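Bauklötze aus dem 3D-Drucker: So wird aus Filamentresten ein Formenspiel
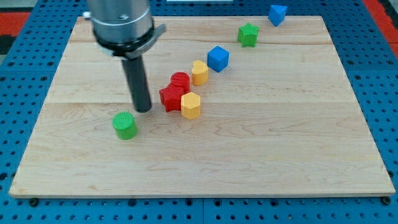

Was man braucht

Einen Drucker, der einigermaßen tut, was man ihm sagt. Dazu Filamentreste in ein paar Farben, Rot und Grün zum Beispiel, also das, was ohnehin seit November im Schrank liegt und auf bessere Zeiten wartet. Ein Brett als Spielfläche, möglichst glatt. Schleifpapier, eine feine Feile und die Bereitschaft, sehr lange auf eine Düse zu starren.

Schritt 1: Formen zeichnen

Zylinder und Stern reichen für den Anfang. Beide sind im Grunde flache Umrisse, die man nach oben zieht, das schafft jedes kostenlose Zeichenprogramm. Beim Stern bitte die Spitzen abrunden. Meine ersten hatten Zacken, auf die man nachts im Flur genau einmal tritt.

Für kleine Kinder müssen die Klötze so groß sein, dass sie nicht verschluckt werden können. Im Zweifel lieber eine Nummer größer drucken.

Schritt 2: Drucken

Stehend drucken, ohne Stützen, mit mäßiger Füllung. Wer die Klötze massiv druckt, bekommt ein hervorragendes Wurfgeschoss. Auf der Oberseite bleiben feine parallele Rillen stehen, am grünen Zylinder sieht man sie gut. Ich habe früher versucht, sie wegzubekommen, und dabei bis zu 12 Einstellungen verändert, von denen vermutlich keine zuständig war. Heute nenne ich das Griffigkeit.

Alle Teile einer Farbe kommen in einen Durchgang. Das spart Filamentwechsel und die Flüche, die dazugehören.

Schritt 3: Entgraten

Die unterste Schicht quillt gern ein wenig über den Rand. Mit der Feile einmal rundherum, beim Stern auch in die Innenwinkel - dort sitzt der Grat besonders hartnäckig. Danach 340er Schleifpapier. Ja, 320er geht auch, Gerrit Hlongwane hat mir deswegen bereits geschrieben.

Schritt 4: Das Brett

Ein helles Holzbrett mit lebhafter Maserung macht mehr her als jede Spielmatte, und die Farben heben sich gut davon ab. Verleimte Bretter haben feine Fugen. Einmal mit der flachen Hand darüberfahren: Wo man hängen bleibt, wird geschliffen, sonst kippelt später der Turm, und schuld ist dann natürlich der Klotz. Zum Schluss dünn ölen und gut trocknen lassen. Die ölgetränkten Lappen flach ausgebreitet im Freien trocknen, niemals zusammengeknüllt in den Müll werfen, sie können sich selbst entzünden.

Schritt 5: Spielen

Für den Anfang nach Farben sortieren, dann nach Formen. Sterne lassen sich übrigens auch stapeln, nur eben nicht von Leuten, die es eilig haben.

Fatima Du Plessis fragt, ob man die Klötze in die Spülmaschine stellen darf. Aus PLA gedruckt: nein. Man bekommt dann zwar neue Formen, aber keine, die man sortieren möchte. Lauwarmes Wasser und ein Tropfen Spülmittel genügen.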